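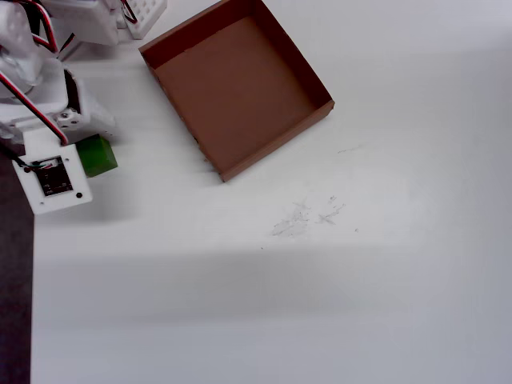

I'm looking for people to come and spend a couple of hours with me this November, sorting, stacking and putting away small coloured blocks at a table. I know how that sounds! But I've been fussing over the way grown-ups tidy little things for ages now, and I need more hands than my own. If you've ever had a green cube like that one on a plain white tabletop and felt a strong urge to line it up with something, you're exactly who I'm after (and if you'd happily leave it where it is, I want you too, please come).

My name's Yolotzin Ibarra and I run the table sessions at Garell in Wevport, up the stairs next to the bike shop. There are two of us, me and Gumaro Beltrán, and he makes the better tea.

What you'd be doing: you sit down, you get a tray of blocks and some boxes, and I give you a few little jobs. Build a row, clear it away, pack a box so the lid shuts, that kind of thing. Then we have a chat about how you went about it. No clever answers needed, and there's no score at the end.

Who can come: anyone over 18 who can sit at a table for a while. Left-handers especially, we're always short of you. Glasses are fine, sore wrists are fine, just tell me beforehand and I'll go easy on the fiddly bits. Sorry, no children this time, though I've had lots of people ask.

Sessions start at 9 in the morning or 2 in the afternoon and last two hours with a break in the middle. You get 28 pounds for your time, paid the same day, plus your bus fare if you hang on to the ticket. The number 151 stops right outside. The stairs are steep and there isn't a lift, but we can use the ground floor room if you let me know when you book.

To put your name down, ring 282 on the Garell switchboard and ask for me or Gumaro, or leave a note at the front desk with your name, a phone number and whether mornings or afternoons suit you. I ring everyone back myself, usually after tea.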